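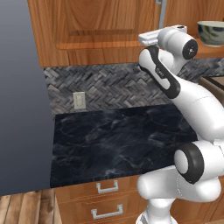

2. Rules before any run

Same rules in sim as on the real arm - say this twice. Bad habits carry over.

Clear counter first. Check it before the arm moves, not after.

Gripper near cabinet doors = slow speed. Titska team uses 10 percent of max, fine for us too.

Log every contact, even light ones. Handles inculded.

15 clean runs in a row before anyone changes the speed cap. One bump, start over.

Stop button: who has it? Say it out loud.

Skip Grondania story if short on time. Questions, then teh handout.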